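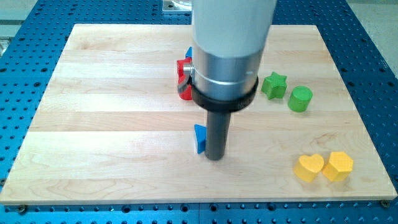
The arm with the rod over the board, blocks around it.

Pushing policy learns well, but success depends on block shape. Is the method wrong or my data?

Violeta Retamal
I try to repeat the pushing result from the Womitz paper on our own arm. The task is simple: a written command comes in, for example "push the blue triangle to the star", and the policy moves the rod in the plane of the board. I collected 733 demonstrations by teleoperation and trained with behavior cloning, same as the authors.

The star and the pentagon go where they should in most trials. The heart and the cylinder don't. The rod makes contact, the block turns away or slides past the tip, and then the policy repeats the same small push until the time is over. In the paper the table gives one success number for all the shapes together, so I cannot compare. I use a history of 2 frames. Should I change the method, or collect more?

Grotar
collect more, it is always data

Salinas
I would look at the demonstrations first, before you record new ones. We had the same behavior in our lab. When I watched our episodes again, the operators almost never lost the block. They were good at it, so the policy had no examples of how to go back behind a block after it escapes. With curved sides this matters much more, as the contact point moves easily.

What helped us was to start 18 short episodes for each difficult shape from a bad position, with the rod already on the wrong side, and have the operator recover from there. Mix them with the old data and train again from the beginning. Fine-tuning only on the recoveries made our easy shapes worse.

Also try a history of 4. With 2 the policy maybe cannot see that it is repeating itself. Change this in a separate run, otherwise you will not know which of them helped. And please report success for each shape.

Ruvska
Agree with Salinas about the recoveries. I am less sure about the longer history. In our case the policy began to copy its previous motion and got stuck more often. Check also your rod height near the corners of the board, a small tilt changes the contact on the cylinder.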